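4. What people did with the menus

4.1 How I got the logs

I should say first where the numbers in this part come from, as I've been a bit loose about it so far. The Rereo sets we lent out kept a plain text log of every button press on the remote, with a time next to it, and the log was sent to us once a night if the television was on the home network. If it wasn't, we got it when the set came back. I ended up with 1,771 viewing sessions from households in Trurnley, and a session here just means the screen came on and stayed on for longer than a minute. I threw out the shorter ones after reading through a good handful of them (mostly people turning the set on, seeing the wrong input and turning it off again, which I do myself).

Everyone also filled in a short questionnaire in October, once they'd had the television long enough to stop being polite about it. We had 237 of those back. Markos Theodorakopoulos did the first pass of sorting the free-text answers and I did the second, and where we disagreed we sat down with a pot of coffee and argued until one of us gave in. I've marked those cases in the tables, so you can take our side or not.
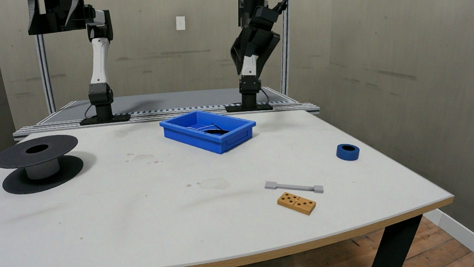 The questionnaire asked about picture modes before it asked about anything else, and I now think that was a mistake. People who had never opened the picture menu felt they ought to have, and a few of them plainly went and opened it that evening! You can see it in the logs as a little bump of menu presses on the day the form arrived. I've left that day in for the totals but taken it out wherever I talk about habits.

4.2 Picture modes

Most people leave the picture mode alone. I went in expecting this, as earlier work on set-top boxes found much the same, but I hadn't expected it to be quite so lopsided. The factory mode on the Rereo is called Bright Room, and it is very bright indeed, with a blue tint that makes everybody on the news look slightly unwell. Even so, the usual household stayed in it for the whole loan.

The ones who did change it fall into two groups, and they behave so differently that I'd rather not average them. The first lot changed it once, in the first evening, and then never again. They nearly always went to Cinema, and when we asked why, they said somebody had told them to, often a son or a daughter visiting. The second lot changed it all the time. One household switched modes at over 200 different points in the log, swapping to Sport for football and back to Cinema for the film afterwards, and wrote on the form that it was "no bother once your thumb knows the way". I liked that answer a lot and have quoted it at two workshops.

What I can't tell from the logs is how many people tried a mode, looked at it and came back without settling. The log writes down the mode when the menu closes, so any dithering in between is lost. Next time I'd ask for every highlight on the list as well as the final choice. Michiels, who make the panel and the menu software, tell me this is a small change on their side.

4.3 Motion smoothing

Motion smoothing got its own section on the form after the pilot, where it came up without our asking. The switch sits four levels down, under a heading called Clarity Plus, and the wording on screen says only that it "improves moving pictures". So I'm not surprised that hardly anyone found it by browsing. What surprised me was how many people disliked the look of it and put the blame elsewhere: on the aerial, on the streaming service, in one case on new glasses.

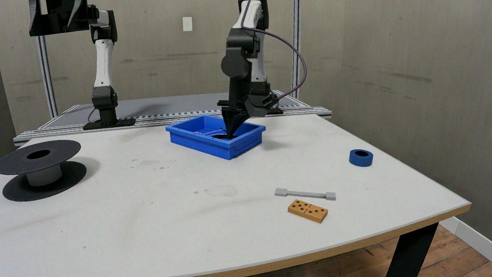

Figure 3. Two robot arms at a white table, the right-hand one reaching down into a blue plastic bin.

We did a small side test on this with the Cloven remote, which has a spare button you can set to anything you like. We set it to turn smoothing on and off and left a note in the box saying so. In those homes people used it, and they used it at sensible moments too, with most of the presses falling in the first ten minutes of a film. I don't want to lean on this very hard. The group was small, and a note in the box is already more help than most buyers get. But it does fit with the idea that people have opinions about the picture and simply can't reach the setting that goes with them.

There was some grumbling about the Cloven remote itself, by the way. The keys are stiff, and the volume rocker is just where your thumb wants the spare button to be, so a few of the presses I've counted may be people trying to turn the sound up. I took out any that were undone within two seconds.

4.4 Sound

I'll be quick with sound, as the sets came with no soundbar and the built-in speakers fire downwards into whatever the television is standing on. Dialogue was the complaint, over and over. The Clear Voice setting does help, to my ears, and it was the one option that people kept once they had found it. Several had found it by accident while looking for subtitles, which live in the same menu on this model and in a different one on the smaller set.

Subtitles were on for a much bigger share of the evening than I had guessed, and not only in the older households. I come back to this in Section 5, together with the question of whether the two settings ought to be offered side by side the first time the set is switched on.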